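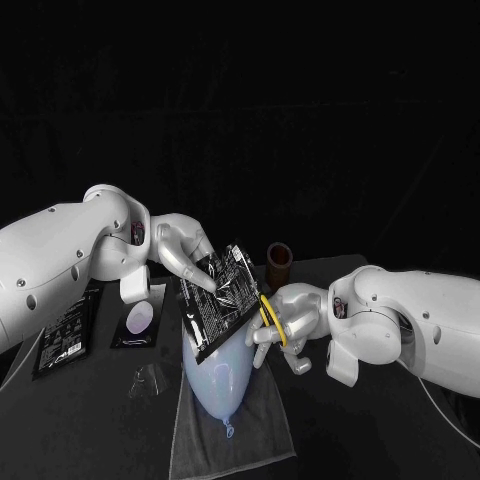
The studio wanted a sequel by March, and it wanted the dog back.

Hildegard Pfeiffer read the email standing up in her kitchen in Emdale, with the toaster going. She read it again sitting down. The first picture had been called The Ferry to Harawira. It had cost very little, it had gotten poor notices, and people had gone to see it anyway, week after week, until the company that paid for it started answering her calls on the first ring.

The dog had died at the end of it. She had written that scene herself. He swam out after the ferry and didn't come back, and the last shot was the empty dock.

She called her producer, Len.

"He drowned," she said.

"Did we see him drown?"

"We saw him not come back."

"That's what I told them," Len said. "They were pretty happy with that."

She ate her toast and looked out at the yard. She had another script in the drawer, about two sisters who run a weighing station on a highway. She'd been working on it for four years. Len had read it and said it was strong work, and then he'd asked if she had any thoughts on the dog.

On Sunday she drove to Trerkport, where they had shot the first one. It was a long drive with nothing on the radio. The town had put up a sign at the exit with the dog's silhouette on it. At the gas station they were selling key rings. She bought one and the man behind the counter didn't know who she was, so she paid and left.

The Cetima was the only movie theater in town. It had 400 seats and a balcony that had been closed for years on account of the floor. They were still running the picture, two o'clock and seven o'clock, though it had been out on disc since the summer. Hildegard bought a ticket for the two o'clock. She hadn't watched it with an audience since the premiere, and at the premiere everybody had been paid to be there or wanted to be.

She sat near the back. Mostly it was families. A woman with a cane took the aisle seat in her row and put her coat on the seat between them.

"You seen it before?" the woman asked.

"Yes."

"Me too. I come most weeks. I live across the street."

The lights went down. Hildegard watched the first reel with her jaw tight. There was a cut in the harbor scene she had argued about and lost, and it still looked wrong. The lead actor said his line about the fog too fast. She had asked him for six takes of it and used the third, and the fifth was better. She'd known that for a year.

After a while she stopped watching the picture and watched the heads. They moved together at the places where something was coming. A boy a few rows down started getting up on his knees well before the dog came on, and his father pulled him down by the sweater. When the dog ran along the dock he got up again and his father let him.

Then the ferry pulled out, and the dog went in after it. The sound dropped away. The dock was there for eleven seconds. She had fought for eleven. The studio had wanted four.

People were already putting on their coats.

"He makes it, you know," the woman said.

Hildegard turned. "Sorry?"

"The dog. He gets to the other side."

"How do you know?"

"Well, it isn't that far to Harawira. My brother swam it drunk." She was working her arm into a sleeve. "And they'd show you if he died. They always show you."

"Maybe whoever made it thought it was sadder not to."

The woman considered this. "Then they should have put it farther away," she said.

Hildegard held the coat for her so she could find the other sleeve. They went up the aisle slowly because of the cane. In the lobby the boy was crying a little and his father was telling him about hamburgers. The woman said goodbye at the curb and crossed without looking, and a truck waited for her.

It was still light. Hildegard walked down to the dock. The crew had built an extension on the end of it for the shoot, and the town had kept it and put a bench there. She sat on the bench. Across the water she could see the landing at Harawira, the ramp and the ticket shed and a white car parked beside the shed. On the day they shot it there had been mist, some real and some from a machine, and with the mist you would have said it was miles.

She tried to work out how far it was. She had never been any good at distances. 1000 yards, or 2000. A dog could do it. That dog could have done it, anyway. He was a big strong dog and he had loved the water so much that the handler had to stand in it up to her chest and hold him until they called action.

She got out her phone and called Len. It rang twice.

"How would he be?" she said. "If he got across. It's a year later. Who's got him?"

"I don't know," Len said. "You're the writer. Some kid?"

"Not a kid."

"The studio would like a kid."

"There's two sisters," she said. "They run a weighing station up on the highway. He comes in one morning off the road and lies down on the scale, and they can't get him off it, and there's trucks backed up."

Len didn't say anything. She could hear him looking for a pen.

"This is the other script," he said.

"It's got a dog in it now."

"How much dog?"

"A lot of dog," she said. "He's in it all the way through. He doesn't die."

"And they're sisters. They're what, thirties?"

"Sixties."

He breathed out through his nose. A gull came down on the end of the dock and walked up and down. Over in Harawira somebody got into the white car and the headlights came on.

"Could one of them have a grandson?" Len said.

She thought about the boy on his knees in the row ahead, and about the highway, and about where on the lot a boy would stand to see the trucks come in.

"He can visit," she said. "He can come for the weekend."

"Okay. Send me ten pages."

She put the phone away and took out the key ring. They had the ears wrong. She moved her house key over to it, and then the car key, which took some doing with her thumbnail, and then she walked back up to the car.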